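Loltent Hand-Held Gripper Pair: Workshop Build Guide
Section 6: Work surface, small parts and first pick trials

Revised August. Text: Nives Melis. Checked on the bench by Remo Barbieri.

6.1 Before you begin

This section assumes that both grippers have been assembled as set out in Section 4, that the finger pads are fitted, and that the cables have been tested for continuity. If a finger sticks or springs back unevenly when the trigger is released, return to Section 4 and correct the fault first. Trials made with a stiff finger cannot be used later and have to be repeated.

You will need:

Both grippers, left and right
A table you can reach from one side without leaning
A plain white sheet large enough to cover the working area
A compartment case with a hinged lid
Hex nuts, clean and free of oil
Masking tape
A soft brush
A notebook or trial log

The Cilance controller should be switched off until step 8.

6.2 Preparing the table

1. Clear the table and wipe it down. Grit under the sheet makes small raised points, and a nut resting on one will rock when a finger touches it.

2. Lay the sheet and pull it flat from the corners. Tape it on the underside of the table. Do not tape the top face inside the working area; the pads catch on tape edges.

3. Check the lighting from where you will stand. A single strong lamp gives hard shadows and bright spots on plated parts. Two weaker lamps, one on each side, are easier to work with. Move a lamp if it shines straight into the lid of the case.

4. Set the case towards the far side of the working area with the lid open and tipped away from you. The lid must stay open without being held. If the hinge is loose, put a block behind the lid.

Note: Cases with a lift-out tray are not suitable. The tray shifts when a finger touches a divider.

5. Put the spare nuts in a closed tin away from the table. Only the nuts for the current trial should be on the sheet.

6.3 Placing the parts

6. Put two nuts on the sheet in front of the case, lying flat with the holes facing up. They may be close together, but leave enough room behind them for the fingers to come down without striking the case.

7. Pick up the grippers, one in each hand. The cables must run back over the hand or wrist in an easy curve. A cable pulled tight will drag the gripper off line, and one that hangs too low will sweep the sheet.

Caution: Keep loose cuffs, cords and lanyards away from the finger linkage. Roll tight sleeves back or leave them as they are, but do not let fabric fold over the trigger.

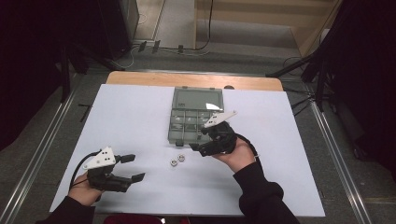 Two hex nuts on the white surface, with the compartment case behind. 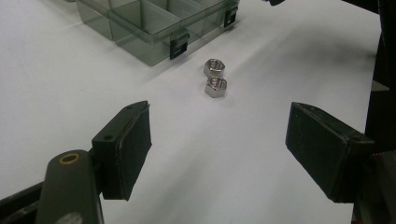

How far apart should the fingers be before they are lowered over a nut?

Set the gap to around twice the width of the nut across its flats. A smaller gap makes it likely that one pad will land on top of the nut, and a much larger one lengthens the closing stroke, so that the pad arriving first pushes the nut sideways.

6.4 Pick trials

8. Switch on the controller and wait for the ready tone. Hold both grippers still, fingers open, until the tone stops. The controller takes its zero reading during this time. If either gripper moves, switch off and start the step again.

9. Lower one gripper over the first nut until the pads are just clear of the sheet. Do not press down. Pressing down bends the pads and wears their lower edges.

10. Close the fingers slowly on two opposite flats. If the pads meet the corners instead, open them, turn the wrist a little and close again. A nut held by its corners will turn as it is lifted.

11. Lift the nut straight up to clear the front wall of the case, move it over the chosen compartment, lower it below the tops of the dividers, and open the fingers. Dropping it from above is counted as a failed trial.

12. Repeat with the second nut, using the other gripper.

13. Record the trial before resetting. Write down which hand was used, which compartment was chosen, and whether the nut slipped, turned or fell.

A full set is 30 trials for each hand. Stop and rest after every 10. Rosalba Palumbo's log for the first Brinura build shows slips rising sharply towards the end of sets made without a break, and those sets were later thrown out.

Caution: Do not reach into the case with bare fingers while a gripper is over it. The springs close quickly if the trigger is knocked.

6.5 Faults

The nut slides out as it leaves the table.
The pads are dirty or not parallel. Brush the inner faces. If this makes no difference, loosen the pad screws by a quarter turn, close the fingers on a flat steel strip, and tighten again.

The nut turns between the pads.
The fingers have closed on the corners. See step 10.

One finger reaches the nut well before the other.
The gripper is off centre, or the linkage has slack in it. Test with the gripper held in the air. If the fingers still close unevenly, see Section 4.

The covering on a pad has begun to lift or fray.
Trim loose threads with sharp scissors. Replace the covering when bare pad shows through. Cut new pieces 18 mm long and press them under a weight overnight. Do not use thick glue, which leaves ridges.

The controller gives no ready tone.
Check the plug at the back of each gripper, then the power strip. On the Gentile supply, also check the small fuse beside the switch.

6.6 Putting away

14. Switch off the controller before unplugging either gripper.

15. Take the nuts out of the case, count them back into the tin, and close the lid.

16. Hang the grippers with the fingers open. Stored closed, the pad coverings take a set.

Section 7 deals with mixed parts: washers, short screws and nuts in one trial.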